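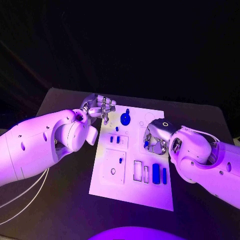 Pre-Run Checklist: Two-Arm Hand Comparison on the Peg Board

Site: Multgate, bench 2
Hands under comparison: Kevo (four-bar linkage version) and Valente
Controller: Halolitz
Checked by: Lino Ferraro
Month: January

Go through this before every block of trials. Mark OK, FIX or N/A, and please write a comment even when the answer is OK. The comments from the first block taught us more than the scores did, so keep them coming!

Section A. Area and table

A1. Emergency stop within reach of the operator's chair and pressed once as a test. OK.
Comment: Both arms dropped to hold right away. Released, reset, tried it again from the other side of the table because I wanted to see it twice.

A2. Nobody inside the taped line while the arms are powered. OK.

A3. Cables clear of both forearms through the full reach. OK.
Comment: The white cable runs in a long curve over the table on the left, under the arm. Leave that slack alone. I tried pulling it straight in the last block and the connector started to lift at full reach.

A4. Table top wiped and free of loose screws. OK.
Comment: Found one M3 by the back edge. Checked both wrists and nothing is missing, so it came from somewhere else.

A5. Room lights at the setting used for the whole comparison. OK.
Comment: We stay with the purple. I was doubtful at first, but the blue parts stand out so well against the white board that I'd hate to go back. Don't change it halfway through a block or the runs can't be compared.

Section B. Task board

B1. Board flat, no rocking at any corner. OK.

B2. Board square to the two arms. FIX, then OK.
Comment: Turned a hair toward the right arm when I came in. Straightened it and ran the corner touch routine again. Allow 10 minutes for this if you have to do it.

B3. Raised plates tight. OK.
Comment: Push on the big square one with a thumb. If it clicks, stop and tighten it from underneath.

B4. Blue parts free of chips and burrs. OK.
Comment: The thin bar gets the most abuse. Run a fingernail down both long edges. The thick cylinder next to it seems to survive anything.

B5. Knob turns by hand without sticking. OK.
Comment: Lovely little part, and the one I look forward to every time. You learn so much about a hand from how it settles around that rim.

B6. Cutouts clear of dust and shavings. OK.

Section C. Arms

C1. Covers on, no open screw holes where a screw belongs. OK.
Comment: The small dark holes along the forearm are supposed to be there. Look at the wrist covers instead.

C2. Joint temperatures read from the controller after warm-up. OK.
Comment: Warm-up is 15 minutes. I know it's tempting to start early.

C3. Speed limit loaded for shared-table work. OK.

C4. Keep-apart zone between the two hands switched on. OK.
Comment: Very important when both hands work over the same board. One can wait up by the top left while the other is down among the cutouts, and the gap is smaller than it looks from the chair. Halolitz handles this nicely. It slows the waiting arm early and you hardly notice.

Section D. Hands

D1. Finger linkages clean and moving freely. OK.
Comment: Open and close each finger alone, then all together. Listen for a tick at the end of the curl.

D2. Fingertip pads seated. FIX.
Comment: Pad on the Kevo thumb was lifting at one corner. Replaced. That set had 840 closes on it, so I'd call that a good life for a pad.

D3. Status light on the back of the hand lit before any grasp. OK.

D4. Pinch force at the agreed value for both hands. OK.
Comment: Same number for both, please, even if you feel one could do better with more. We'll get to tune each hand in the next round and I can't wait.

D5. Hold test: small blue part pinched above the board, palm down, no slip. OK.
Comment: Do this over the cutouts, low down, so a dropped part doesn't bounce far. Watch how deep the part sits between the fingers. If it's buried among the joints the hold is firm, but the release gets fussy and you may need a second try at the slot.

Section E. Sign-off

E1. Fixed items rechecked: B2, D2.
E2. Open items: none that stop the run. Spare pads are down to 2, reorder before the next block.
E3. Cleared to run: yes. L. Ferraro

Note for the next operator: start with the short pegs, then the knob, and leave the bar for last. If a hand catches on a plate edge, stop the arm from the controller and back it out along the same path. Write down which finger touched first.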